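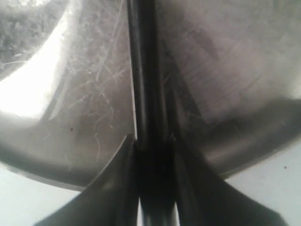

Posted by Rahel Leitner to the Kultano kitchen list, 12/25/18

Search the archive Search Go

Re: [kultano-kitchen] mixing bowls, the big sort-out

Hi all, and merry Christmas to anyone who is reading mail today instead of eating!

Mirjam Haslinger wrote:
> I finally emptied the lower cupboard and I have bowls coming out of
> my ears. Which ones do you keep? I can't decide between the shiny
> ones and the heavy ones, and my husband wants the whole lot gone by
> March. Also, does anyone else find the smooth ones impossible to
> keep nice? Every fingerprint shows. I have been at it with a dry
> towel and I think I'm making it worse.
> Mirjam

Mirjam, I laughed out loud, I was on the kitchen floor with the same job last night (after the goose, before the dishes, don't ask). I ended up with 7 bowls lined up on the rug and a cup of tea going cold next to them.

My vote is keep the shiny ones. I know, the fingerprints! But I grab a smooth rounded bowl ten times for every time I lift down the heavy crock, and anything with a good curve to it is so much easier to scrape. Dough comes away in one swipe, and you don't get that line of old batter down in the corner where the side meets the base. My heavy one from Teler is beautiful and I use it for bread and potato salad and that's it. It lives on top of the fridge now.

On the dry towel, stop! That's what gives you the smears, at least in my house. I wash in hot water with a drop of dish soap, rinse hotter than is comfortable, and then go over it with a barely damp cloth and one dry one right after. A splash of white vinegar in the rinse if the water has left spots. I do the outside last, or else I put my thumbs all over it again while I'm doing the inside (still do, half the time).

Hannelore Nägeli told me she nests hers with a paper napkin between each one so they don't stick. I tried it and it works fine, only now I have napkins drifting around the cupboard every time I pull out the middle size. Coffee filters stay put better. I bought a giant pack years ago for a machine we don't even own anymore, so I'm set for life.

If you really want to let some go, Leonie Zwahlen was asking in the fall for a medium one, something deep enough for whipping cream without redecorating the wall. She might still be looking. I'd take a small one with a lip if you have it, and I can trade you a Serrano colander, hardly used, big holes, useless for rice.

Anyway the goose bones are in the pot and it needs skimming. Tell your husband March is ages away.

Hugs,
Rahel

This site uses cookies to remember your list settings. OK

Contact the list owner | © Kultano | Back to top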